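4.3 厨余和易拉罐:分垃圾这件小事,机器到底行不行

前面两节讲的是叠毛巾和拧瓶盖,成绩都还过得去,我写的时候心情也不错。这一节要讲的是收拾垃圾,心情就没那么好了。先把结论放在前头:按我们现在的做法,机器能把一只罐子拿起来,也能把它放进一个硬邦邦的桶里,可是一旦桶换成一只软塌塌的塑料袋,事情马上就变味了。

选这个任务的起因很普通。我们早先列过一张家务清单,想找一些人人都会做、一分钟之内能做完、又不需要什么专门工具的活儿。分垃圾排在清单很靠后的位置,当时大家都觉得它太简单,怕审稿人说我们凑数。结果一上手,它成了整个项目里最磨人的一项,比叠衬衫还磨人(叠衬衫至少有折线可以参考嘛)。

硬件沿用第三节的那套,双臂,末端是 Flimon 的两指夹爪,控制程序跑在 Vikelum 框架上,没有为这个任务做任何改装。我知道有人会问为什么不换吸盘,吸盘我们试过,吸罐子的侧面还凑合,吸皱巴巴的袋子就完全没戏,漏气漏得厉害,所以很快放弃了。训练数据方面,人做的示范一共录了 1373 段,去掉中途打断的和手跑出视野太久的,剩下的全部用上。测试在 Ekano 的样板间里做,总共 300 次,每次的摆放都重新打乱。

任务的定义是这样的:桌上有一只敞着口的垃圾袋,旁边散放若干物品,有软的有硬的,有能回收的也有不能回收的。执行者要把指定的东西放进袋子,或者从袋子里拣出来,另放一处。整个过程不许把袋子弄破,也不许把袋子里的东西带到桌面上。我们一开始没写最后这一条,后来看到机器拖着半片菜叶满桌跑,赶紧补上了。

先说做得好的部分。罐子单独立在桌上的时候,抓取几乎不出错。圆柱体、尺寸固定、表面有一定摩擦,夹爪就喜欢这种东西。罐子横躺着也问题不大,机械臂会先从上方靠近,再顺着罐身的方向转一下手腕,动作还挺好看的,有一位来参观的同行当场就拍了一段带回去。说实在的,如果论文只写到这儿,我们完全可以很体面地宣布“家庭垃圾分拣基本解决”。我见过不少报告就是停在这一步的。

麻烦从袋子开始。袋子没有固定形状,口子在哪儿、朝哪儿、开多大,每次都不一样,而且你一碰它就变。我们的感知模块给袋口画一个轮廓,头一秒还挺准,机械臂一靠近,指尖蹭到袋边,轮廓就作废了。程序于是退回去重新看一遍,再靠近,再蹭到,再退回去。最长的一次它这么来回折腾了好几分钟,我在旁边端着咖啡看,看到后来都有点心疼它。

全部 300 次测试里,没有任何人工干预就完成的有 118 次。这个数字我们反复核对过,没有往上凑。失败的情形五花八门,但翻来覆去主要就是两类:一类是没把袋口稳住,罐子推着袋边一起走;另一类是罐子进出袋口的角度不对,卡在褶皱里。至于夹不住罐子、认错东西这些我们原先最担心的问题,反倒很少碰到。

那人是怎么做的呢?我把示范录像翻来覆去看了很多遍,越看越觉得有意思,也越看越觉得我们原来的任务分解方式有毛病。我们把它拆成了“找袋口、抓罐子、移动、松手”四步,四步一条线排下来,每一步只用一只手臂,另一只闲着。可是人根本不这么干。图 7 是示范里的一个瞬间,请留意两只手各自的分工。

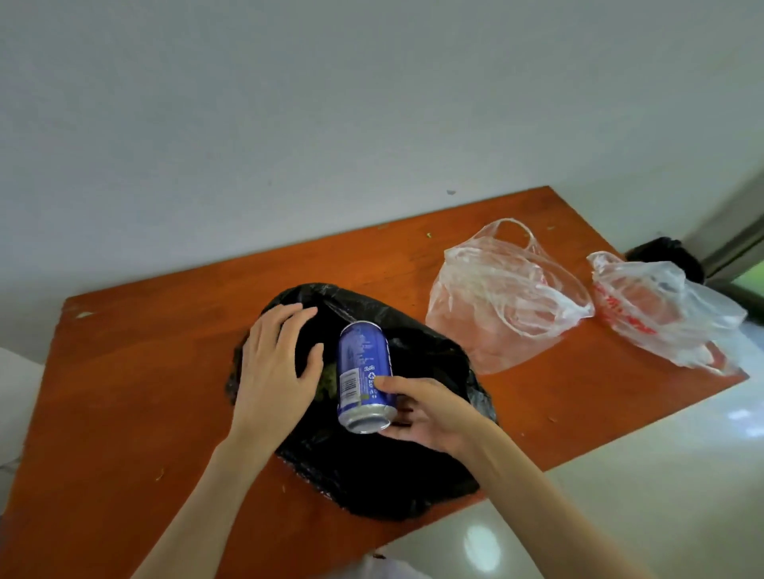
本节执笔:项目组 家务任务小组

图 7 人类示范。左手张开手指按住黑色垃圾袋的边,右手握着蓝色铝罐靠近罐底的一端,罐子斜着,底朝袋口一侧;袋内可见绿色的厨余,像是菜叶一类。

我想说的重点在左手。它张着手指,搭在袋子的边上,把袋边压住。这只手如果只按“抓取”来统计,会被我们的标注工具记成“空闲”,因为它没有夹着任何刚性物体!我们头一版的数据就是这么标的,等于把示范里最关键的那一半信息给扔掉了。模型从这种标签里当然学不到东西,它以为左手就是随便放放。

再看右手。握的位置靠近罐底,没有握在正中间。我们的抓取规划器总是挑罐身中段,因为那里离重心近,稳当,评分函数也给高分。单看“拿得稳不稳”,这没有错,可是夹爪的两根指头加上腕部,体积比人手大得多,握在中段再往袋口凑,多半先撞上袋边。抓哪儿,得看接下来要干什么,这个道理教科书里都有,我们自己偷懒没有写进去而已。

还有桌面上的其他东西。图里右边还放着两只半透明的塑料袋,近的一只透明,能透过它看到橙色的桌面,远一点的那只发白,上面有红色的印字。对人来说这些东西不碍事,对我们的分割模型来说可就热闹了:透明袋子底下透出桌子的颜色,模型经常把它当成桌面的一部分,等机械臂从那里路过,就把袋子给带走了。桌面本身又是亮光的,有反光,深度相机在这种地方读数会跳。换成哑光的桌子会好很多,可是谁家的桌子会为了机器专门换成哑光的呢?所以我们坚持没有换。

看明白这些以后,我们做了一个不大的改动:给标注增加一个“按压/固定”的类别,把原来记成空闲的左手片段重新过一遍,再让两只手臂同时规划,一只负责压住袋边,另一只负责拿罐子。重新标注花的时间比我预想的多,将近 900 段示范都要改标签,十月份的大半就耗在这上头了。改完以后,袋边跟着罐子一起跑的情况明显变少,来回退让的次数也降下来了。不过我不想在这里给出新的完成率,新版本的测试条件和前面那一轮不完全一致,放在一张表里比较不公平,等补测做完再说。

改动也带来了新问题,得如实交代。压袋子的那只手臂不知道该用多大的力,轻了压不住,重了夹爪的棱角会在袋子上戳出小口。我们在指尖外面套了一层软垫,好了一些,可软垫沾上菜汁以后会打滑,每隔一阵就得拆下来洗。人的手掌又软又大,还有感觉,这种便宜占不了。我们也问过 Heiskanen 平台那边有没有现成的触觉指尖可以借用,接口对不上,暂时搁置。

所以回到本文一开头的那个问题,机器现在能不能做家务?就分垃圾这一项来说,我的看法是:如果你家的垃圾都装在硬桶里,东西摆得开,慢一点也不着急,那么可以让它试试,旁边最好有人看着。如果是一只摊在桌上的软袋子,里面还有厨余,我劝你还是自己动手,几秒钟的事儿。速度上的差距我们没有单独设指标,机器慢得太多,比起来意思不大。

最后补一句关于数据的。这批示范录制时没有要求示范者用统一的手法,有人喜欢先把袋口撑大,有人喜欢压住一边,也有人直接把袋子提起来抖一抖。当初有组员建议统一动作,说这样模型好学。我现在很庆幸没有统一,压住袋边这种做法要是在规范里被“规范”掉了,我们恐怕到现在还在调抓取的评分函数。各种手法的分类标签会和重新标注的数据一起放在附录 B,标签的定义还有几处含糊的地方,尤其是“按压”和“扶着”的界线,欢迎用过的人来信讨论。下一节讲擦桌子,用的是同一张标签表。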